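Lurnomen (software)

Lurnomen is a software package for controlling pairs of robot arms that share one table. It handles camera input, object detection, motion planning and low-level arm commands, and it is used mostly in research labs and small test shops. The package is developed by Penitholm, a robotics software firm based in Clancombe. It runs on an ordinary desktop computer and does not need a separate controller for each arm.

Background

Lurnomen began as a set of in-house scripts for starting, stopping and logging two arms at once. Early versions had no planner of their own. Paths were recorded by hand and played back, which worked only if every object was put back in the same spot. The planner was added in the second major release, and the old playback mode was kept for testing. The current release supports 9 arm models and 6 gripper types.

Structure

The software is split into separate processes that pass messages to one another. The main ones are the camera server, the scene tracker, the planner and the arm driver. Each can be restarted without stopping the others, except for the arm driver, which brings both arms to a halt when it closes. Settings are kept in plain text files. The full list runs to 154 settings, most of which are left at their default values.

Perception
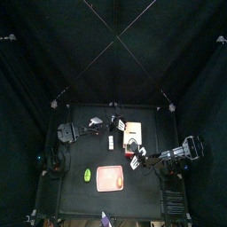 The scene tracker works from an overhead or head-height view and keeps a list of the objects it believes are on the table. Each entry has an outline, an estimated position and a confidence score. Separating an object from its background is easiest when the two differ strongly in color or brightness: a lime-green oval on a black surface gives a clean outline, while black cables next to a dark arm base give a poor one. Tracking is also harder where a gripper hovers over a small object and shades part of it. The tracker deals with this by holding the last good position for a short time and lowering the score until the object is seen clearly again.

Trays and other open containers are handled as a special case. An item inside a tray is stored as a child of the tray, so that if the tray is moved, the item's position is updated along with it. This link is dropped when the item is detected outside the tray's outline.

Planning

The planner divides the table into a left zone, a right zone and a shared zone in the middle. An arm may enter its own zone at any time. To enter the shared zone it must first hold a lock, which the other arm cannot take until it is released. This method is simple and avoids most collisions between the arms, but it can leave one arm waiting while the other finishes. A second mode, called joint planning, lets both arms work in the shared zone together. It checks each pair of paths before either arm moves and takes longer to compute.

Paths are checked against a simplified model in which every object is replaced by a box or a cylinder. Slots, holes and rims are ignored at this stage. They are taken up again during the final approach, when control passes to the wrist camera.

Wrist camera control

During the last part of a reach, Lurnomen can correct the motion of the gripper using a camera mounted at the wrist. The software looks for straight edges and openings near the fingers and shifts the target to match. Corrections are limited in size, and a reach that needs a larger one is stopped and planned again. Objects that lie partly under other objects are marked as covered, and by default the planner will not try to grasp them.

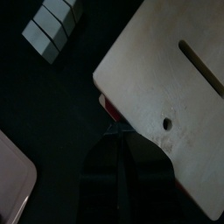

Wikström, in a review of two-arm control packages, wrote that the covered mark was the most useful part of Lurnomen and also the least well explained, and that the manual gave it a single paragraph. The same review found the limit on corrections too strict for thin, flat parts, and advised users to raise it in small steps while watching the log.

Tools

The package includes a log viewer, a calibration program and a simulator. The log viewer shows camera frames next to joint positions on a shared timeline. The calibration program finds the position of each camera relative to the arm bases by moving a printed pattern through 71 poses. The simulator uses the same message format as the real arm driver, so a task can be tried in simulation without changes to its code. It does not model cables or soft objects.

Limitations

Lurnomen does not support more than two arms on one computer. Clear and shiny objects are often missed by the scene tracker. Joint planning is turned off when the table holds more objects than the planner can check within its time limit, and the software then returns to the zone locks.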